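Ffion Gwilliam
23 June 2025

Session 6: Sorting and folding soft furnishings

Last session dealt with flat linen: sheets, pillowcases and tablecloths. Soft furnishings are harder because they vary in thickness and don't hold a crease. Treat throws, fleece blankets and loose cushion covers as one group for sorting, then separate them when you fold.

Start with the heap as it comes. Take one piece at a time from the top and shake it out before deciding what it is. A bunched cover and a bunched blanket can look the same until you find an edge. Feel for a zipper or an opening. If there is one, the piece goes in the cover pile. 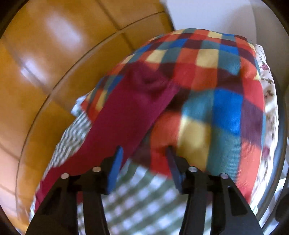 Household Textiles, Department of Home Studies

Bold checks such as red, yellow, blue and teal squares are useful when you fold. Pick a line between two rows of squares and fold along it, then match the squares at the corners. Plain pieces need more care, so do the patterned ones first while you are learning.

Plush fabric traps air. Fold it in half lengthwise, press down with your forearm from the fold toward the open edge, and fold again. Don't pull it tight. A folded throw should fit a shelf 40 cm deep. If it sticks out, unfold it completely and start over.

Covers are folded with the opening on the inside and the zipper closed. Stack no more than seven to a pile.

For the practical you will work in pairs. Kamil Paulík has the list of pairs and shelf numbers. Bring the care label chart from Session 4.

Reading before July: Chapter 9, the part on pile fabrics and storage. The section on curtains can wait until we cover hems and linings.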